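The Wrong Sort of Green

The firm sent me to Veltska on a two-day leadership course, and I want it on record that I didn't ask to go. I'd been at Fadico for six years by then, mostly in returns, and I'd led precisely two people, one of whom was on loan.

Before you went you had to fill in the Steiner, a long questionnaire that sorts you into a colour. I did mine on the train with a cheese roll in one hand. Do you prefer a plan or a surprise? Well, it depends on the surprise, doesn't it? I put "plan" and got crumbs in the keyboard.

My result came through as we pulled in. Green! Steady, loyal, good listener, slow to anger. I was a bit flattered, to be fair, and I read it twice over before I noticed it had somebody else's staff number at the top. Mine is 2,614. This one wasn't even close. 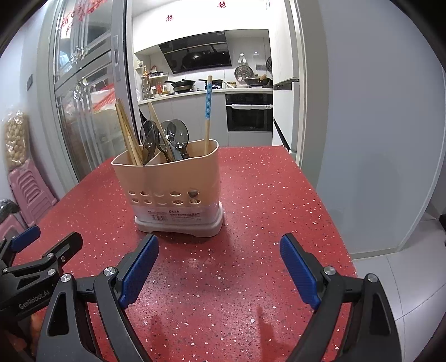 Short Stories

I should have owned up at the front desk. But the woman there had already handed me a green lanyard and a green folder, and there was a queue behind me, so I went and sat with the Greens.

They were lovely. They passed the biscuits round before taking one themselves. When the trainer asked for a volunteer we all looked at our shoes, and over at the Red table four people stood up at once and started arguing about who'd been first.

By lunch I was listening like mad. A man from the Wedus office told me all about his loft conversion and I said "and how did that feel?" and he had to stop for a moment -- he'd never been asked, he said, not even by the builder.

That night in the hotel my real result turned up, with an apology from the office. I sat on the bed with my coat still on. Red, it said. Impatient, decisive, tends to interrupt.

I got as far as the second paragraph and shut the lid. Then I ironed my shirt for the morning, hung the green lanyard over the door handle where I wouldn't forget it, and rang down to ask what time they did breakfast. The lad started explaining about the weekend hours and I let him get all the way to the end.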